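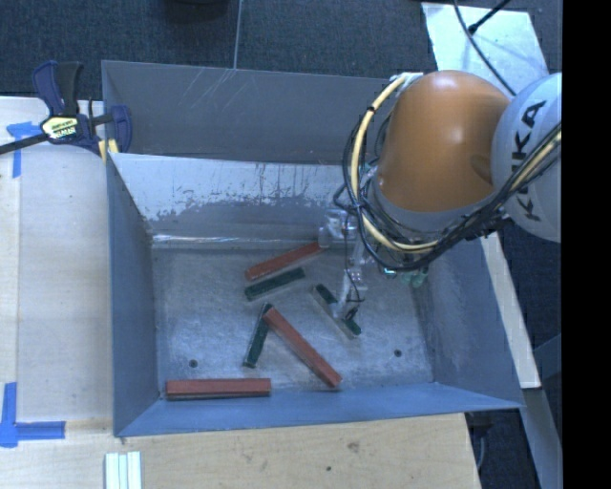

Seasonal movement is the part of timber construction most often left off the drawings. A board of plain-sawn hardwood fixed across its width will shrink and swell with the humidity of the room, and the fixing has to allow for it. Where the fixing does not, the board splits, cups or pulls the joint apart, usually in the second winter.

The Gotarley library refit is a useful case. The building is a brick hall with a mezzanine added later, heated by hot-water radiators and ventilated by opening windows. Its reading room was lined in solid timber panelling during the first refit. Within two heating seasons, 118 panels had opened at the edge joints. The panels had been glued to their battens along the full length, which left the timber nowhere to go.

Ikechukwu Osagie, the joiner engaged to assess the damage, measured moisture content at each panel with a pin meter, top and bottom. Readings were lowest directly over the radiators and highest along the north wall, where the brick is solid and uninsulated. The gaps followed the same pattern. The wood itself was sound, and most of it has been reused.

Movement across the grain differs with the cut. Tangential shrinkage in most hardwoods is close to double the radial figure, so a quarter-sawn board of the same width moves far less than a plain-sawn one. Movement along the grain is small enough to ignore in joinery. A designer who knows the species, the cut and the expected humidity range can calculate the change in width before anything is ordered. The calculation takes a few minutes. It was not done for the first refit, and the specification gave only species, thickness and colour. 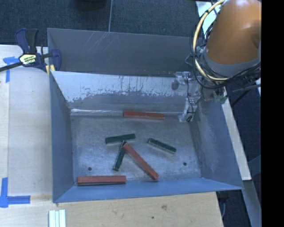

GOTARLEY, June

The replacement panels are held by slotted brackets. Each is fixed firmly at the centre line and left free at both edges, so that expansion is shared equally between the two sides. Tongues are finished before assembly, otherwise a pale unfinished strip shows every time the boards shrink. Glue is used only at the centre, over a short length.

Conditioning took longer than the fixing. The boards were stacked on stickers in the reading room with the heating at its normal setting, and 14 of them were weighed every second day until the weight held steady. Yaa Quaye, who runs the drying sheds at Baidoo, supplied the stock at a moisture content matched to the room's yearly average. She regards the usual practice of delivering on the morning of installation as the main source of callbacks in her trade.

Material for the north wall came to $3587, including the brackets. The radiator side cost $2284, as more of the original timber could be planed and refitted there. A vented cavity was added behind the north panels, open at the skirting and the cornice, and a low shelf now deflects warm air away from the boards over the radiators.

The remaining question is the finish. Oil slows the exchange of moisture only slightly. A film finish slows it more, but a board sealed on the face and left bare on the back will cup. The Gotarley panels were coated on all six surfaces with the same product and the same number of coats. Readings continue monthly at the original meter positions.

Comments

brevdale_joinery: Did they check the slots for binding once the screws were torqued? We had brackets that looked fine and gripped like a vice.

Marg T: Our hall has the same panelling and the same gaps. Filler lasted one winter.

oldsawyer: Good to see the tangential and radial figures explained. Would have liked the species named.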